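Assistance Fairweather, rayon jeux d'imitation
Ticket 2 592
Objet : le couvercle du coffret dînette Hirkix ne ferme plus
Ouvert par : Iolo Trevor, ludothèque de Rendville
Ouvert en : mars 2026
État : résolu, pièce de rechange en attente

Message initial

Bonjour à toute l'équipe,

Je vous écris au sujet de notre coffret dînette Hirkix, que nous avons pris chez vous avec le lot d'ouverture de la ludothèque et dont, je le dis tout de suite pour que vous ne vous mépreniez pas sur le ton de ce message, nous sommes très contents. Les enfants l'adorent, les parents aussi (il y a un papa qui emprunte la passoire à sa fille pour lui servir des pâtes imaginaires, c'est un spectacle en soi). Seulement voilà, depuis le dernier retour de prêt, le couvercle refuse de se clipser. Il reste entrouvert de 20 millimètres du côté des charnières, et si j'appuie, il remonte tranquillement dès que j'enlève la main.

J'ai vérifié le fond du coffret, il n'y a rien de coincé dedans. J'ai passé un chiffon dans les rainures. J'ai aussi essayé de ranger en mettant tout en vrac, puis en calant soigneusement chaque chose, avec à peu près le même résultat. La famille qui l'avait en dernier m'assure que tout tenait très bien chez elle, et je la crois volontiers !

J'ai tout sorti et posé à plat sur le plateau blanc.
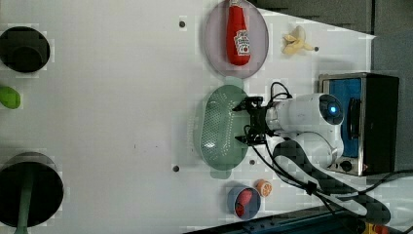

Le rangement d'origine, je dois l'avouer, je ne m'en souviens plus du tout, et la petite notice pliée en quatre a disparu dès le premier mois. Je partais du principe que les plus grandes pièces vont au fond, ce qui me paraissait le bon sens même. Je commence donc par la passoire verte ovale, puis l'assiette lavande avec la bouteille de ketchup couchée dessus, puis le petit bol bleu, et je case les fruits où je peux. C'est là que ça coince, et je soupçonne fort la banane, avec ses pans de peau qui s'écartent et qui prennent une place folle. Faut-il la refermer avant de la ranger ? Je n'ose pas trop forcer, les enfants y tiennent.

Deuxième question, tant que je vous ai : existe-t-il une notice à imprimer ? Je la plastifierais et je la collerais dans le couvercle.

Merci d'avance, et pardon pour la longueur,
Iolo Trevor

Réponse de l'assistance Fairweather

Bonjour Iolo,

Merci pour votre message, qui nous a fait sourire, et merci surtout d'avoir détaillé l'ordre dans lequel vous rangez, cela nous évite bien des allers-retours. Pas de souci pour la longueur.

Le coffret Hirkix a un défaut de conception que nous connaissons bien : le couvercle est bombé au centre et très bas sur les côtés. Une pièce large à bord relevé posée par-dessus une autre vient donc toucher les côtés bien avant le milieu, même quand il reste de la place à l'intérieur. Nous pensons que c'est l'assiette qui bloque, plutôt que la banane. Mettez l'assiette en premier, tout au fond, et la passoire ensuite.

Pour la banane, repliez la peau sans appuyer et maintenez-la avec la bouteille placée à côté. Si un pan résiste, laissez-le ouvert, il y a de quoi le loger au centre, sous la partie bombée.

Pouvez-vous aussi regarder les deux charnières ? Sur les coffrets de la première série, l'axe peut sortir de son logement de 5 millimètres, et le couvercle se met alors de travers. Il suffit de le repousser avec le manche d'une cuillère.

La notice part vers vous par courriel séparé. Elle est un peu pâle à l'impression, choisissez le mode contrasté.

Bien cordialement,
Le service après-vente

Suite, Iolo Trevor

Rebonjour,

J'ai suivi vos conseils dans l'ordre, et je vous raconte, en espérant que cela serve à la prochaine personne qui se battra avec son couvercle.

D'abord les charnières. Celle de gauche était parfaitement en place. Celle de droite avait bien son axe sorti, je ne l'aurais jamais vu sans vous, il faut presque se coucher par terre avec une lampe. Un coup de manche de cuillère et le voilà rentré, avec un petit clac très satisfaisant. Le couvercle descendait déjà mieux, mais il restait un jour sur le côté.

Ensuite le rangement. L'assiette au fond, et là, surprise, la passoire se pose dessus sans toucher les bords ! J'ai glissé le petit bol bleu à l'intérieur, l'orange contre lui, et la bouteille dans la longueur. Je l'avais d'abord mise en travers par habitude, parce que sur la table elle se range si bien dans le creux de l'assiette.
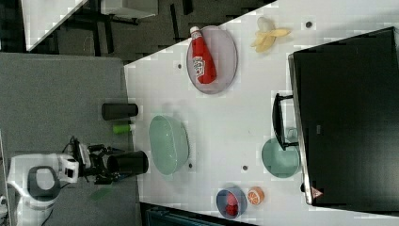

Où j'en suis après essai

Le couvercle ferme. Je l'ai ouvert et refermé bien plus souvent que nécessaire, pour le plaisir, et il tient. J'ai ensuite porté le coffret jusqu'à la réserve et retour en le secouant un peu, comme le ferait un enfant pressé de rentrer jouer à la maison, et rien n'a bougé.

Reste le bol turquoise, que j'avais oublié dans mon premier message et qui ne trouve pas sa place. Si je l'ajoute par-dessus le reste, le couvercle remonte. Je me demande même s'il appartient au coffret Hirkix, ou s'il nous vient du lot Skesuris que nous rangeons sur la même étagère. Les deux dînettes sont souvent empruntées par les mêmes familles, alors les échanges vont bon train.

Un dernier détail : le clip de devant a une petite fente sur le côté. Il accroche encore, mais je préférerais en avoir un d'avance avant les prêts d'été.

Merci pour votre patience,
Iolo

Réponse de l'assistance Fairweather

Bonjour Iolo,

Quelle bonne nouvelle ! Nous ajoutons votre remarque sur la lampe à notre fiche, c'est vrai que l'axe est difficile à voir.

Le coffret Hirkix est vendu avec un seul petit bol, le bleu. Le turquoise vient donc d'ailleurs, très probablement du lot Skesuris comme vous le supposez, et vous pouvez le remettre avec lui l'esprit tranquille.

Pour le clip, c'est la référence 53. Nous n'en avons plus en rayon, la prochaine livraison est prévue en mai, et nous vous en mettons un de côté sans frais. En attendant, un élastique large autour du coffret fera l'affaire, en le passant par l'avant pour ne pas tirer sur les charnières.

Nous laissons le ticket ouvert à la ligne « pièce de rechange » jusqu'à l'envoi. Bonjour au papa aux pâtes imaginaires !

Bien cordialement,
Le service après-vente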